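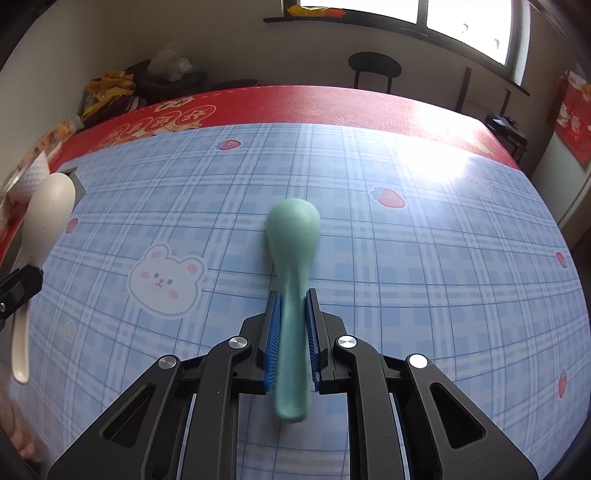
Most arguments about robot learning are about the model. I would like to make one about the playback tool, the dull program you open to look at your recordings before anything is trained on them.

At Lurkstead we record handling tasks with hand-held grippers, each with its own camera, often two at a time. Cutlery has been the subject since May. A spoon is a fair test of perception code. It is thin where you grip it, wide where you don't, and on a patterned cloth near a window it gives a tracker plenty of chances to lock on to the wrong thing.

For a long while our tooling treated every recording as a file with a pass or fail mark. The pose tracker ran, reported a score, and anything above the line went into the training set. Vega Garrido wrote the script and it did what we asked of it. The trouble was what we asked. In one batch of 417 recordings, 76 had the left and right grippers out of step with each other. Both tracks were smooth and both scored well. The clocks had drifted, and the score had no way of knowing.

We found this by watching. Visitación Olmedo had built a small viewer called Fillar, which plays both cameras side by side with the finger opening drawn underneath. You could see one gripper's curve close while its own video showed the fingers still open. Ten minutes with it told us more than a month of loss curves.

My view is that a team should write its viewer first and its trainer second. Few do. Viewers are seen as a job for a quiet week — and there are no quiet weeks. They don't appear in papers, and they break every time the file format changes.

I accept that watching does not scale. With 200 recordings a person can look at all of them, and past that you have to sample. Automatic checks are still needed, and we now have one for clock drift. But it was written after someone saw the fault, and I can't think of a useful check of ours that came about any other way.

Fillar still can't scrub backwards. That is next on the list, ahead of the new planner.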